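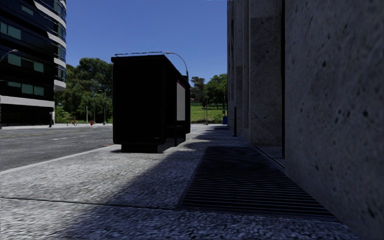
Let the Kids Be Bored on the Bus

I grew up at the far end of the 9, in Mansilla, and I spent what must add up to whole months of my childhood waiting for it. I had no phone and usually no book, because I'd left it in my locker. I had gum, if things were going well. And I've become the kind of adult who thinks that waiting did me a lot of good, which I know makes me sound about ninety.

My friend Ximena Leiva has two boys and a tablet for each of them, plus a backup tablet (I'm not kidding) that lives in the glove compartment. I love her and I'm not going to tell her how to get through a Saturday errand run. She's tired! I'd be tired too. But when I took the boys across town in January and said we'd be riding without screens, the younger one looked at me as if I'd said we'd be riding without pants.

The first ten stops were awful. He kicked the seat. He asked if we were there yet, then asked again in a robot voice, then sighed so hard a woman across the aisle laughed. Then somewhere past the library he went quiet and started making up names for the streets, and by the time we got off he had a whole country going, with a king and a war over soup. I still get updates on the soup war.
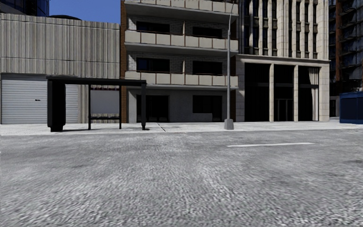 But isn't boredom just unpleasant?

Sure it is. My neighbor Přemysl Murín makes this argument every time I bring it up, and he has a point. He was bored through most of his school years and says all he got out of it was a talent for drawing sneakers in the margins. He'd have given anything for a video game. Being stuck with nothing to do for seven hours a day isn't magic, it's just bad, and I don't want anybody reading this and canceling their kid's summer camp.

I'm talking about the small kind. The half hour, the line at the pharmacy, the ride home. We've gotten so quick at plugging those gaps that a kid can go from breakfast to bedtime without one loose minute, and I do the same thing to myself. I caught myself reading the back of a shampoo bottle last week with a podcast on. In the shower! What was I afraid I'd think about?

So I've been trying it too. No earbuds on the way to work, 30 minutes each way. Some mornings I think about nothing but lunch. Other mornings I remember a person I haven't called in three years, and twice now I've called them. Piret Mockus, if you're reading, that's why your phone rang.
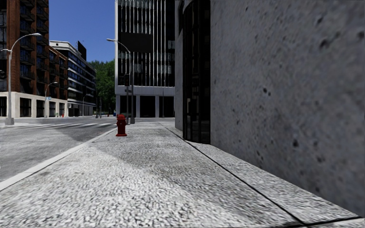 A good stretch of sidewalk for thinking about lunch.

Ximena still keeps the backup tablet in the car. The boys get it on the highway, and on the bus they don't. We've settled on that for now, and the king has apparently made peace over the soup but is having trouble with bread.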